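Does a taped table make anyone tidier? Sigrún Norðdahl thinks so. I went to find out.

Mar 4, 2022

Sigrún Norðdahl has been selling people on the idea of the grid for 2 years, and she is used to the look I gave her when she started. Her small firm, Follance, advises workshops, school art rooms and the odd laboratory on how to lay out a shared table. What the customer gets for the money is a visit, a roll of brown kraft paper, some coloured tape and a set of rules. It costs more than the paper and the tape, I pointed out.

"A lot more," she said. "You can buy the tape yourself. Most people who buy the tape themselves have it in a drawer a year later."

I have sat through enough tidying fashions to be wary. There were the labelled jars, then the pegboards with the outline of every tool painted on, and a former employer of mine paid for a colour scheme that lasted until the first busy week of July. I asked Norðdahl why tape on paper should fare any better.

She said the painted outlines go wrong because they fix a place for one thing. Buy a different hammer and the board is out of date. "A cell on a table doesn't care what you put in it. You only have to be able to say which cell."

And if people ignore the lines?

"Some do. I'd be lying if I told you they didn't."

She covers the whole top in paper first, then runs the long strips, then the cross ones. Dark blue is her favourite tape because it shows up well on brown without shouting. The cells are meant to be big enough for a bin and small enough that two people don't both feel they own one. I asked how she had settled on the size and got a vague answer about elbows. 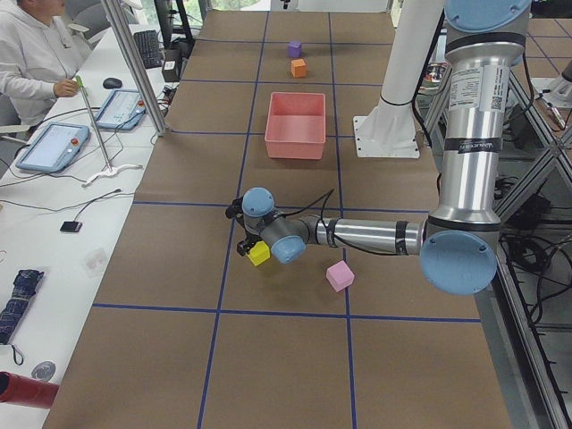 Foam cubes and a salmon-pink bin on the taped kraft paper. The light pink cube sits in a cell by itself.

Her rule for the bin is the one I found hardest to swallow. It belongs in the middle lane, she says, where anybody can reach it from either side. To me a bin in the middle of a table is a bin in the way. She disagreed, quite sharply.

"Put it at the end and it becomes the end person's bin. Then you get little heaps of stuff along the table that everybody means to deal with later."

The foam cubes are what she uses to try out a layout before real things go on it. They are light, they come in colours you can call out across a room, and dropping one harms nothing. I said that a handful of cubes is hardly a fair test of a table that will one day hold glue, scissors, cold tea and somebody's coat. She conceded the coat.

I wanted a second opinion, so I rang Tomás Hegarty, who runs a repair workshop and had the Follance treatment last year. He was kinder about it than I expected, though no great convert.

"The paper's the good bit," he said. "You write on it, you spill on it, you rip it up and put another one down. The squares, I don't know. I use the two nearest me and the rest is a mess like it always was."

Did he keep the bin in the middle? He laughed. "No. I moved it the same afternoon."

I put this to Norðdahl, who had heard it before. She said a table half in order was still better than what Hegarty had when she first walked in, and that he had ordered more tape. He had left that out when we spoke. When I rang back he said it was for parcels.

There is also the matter of waste. Kraft paper is cheap, but a long table eats a fair length of it, and every change of paper means laying the tape again. Norðdahl says a sheet should last for months if nobody paints on it. She wouldn't give me a figure for how long they last in practice, and I asked more than once.

"You want me to promise you something," she said. "I can't. I can give people a table where it's easy to put a thing back. They still have to put it back."

I went home and looked at my own desk for a while. I have some blue tape somewhere. I have not yet found it.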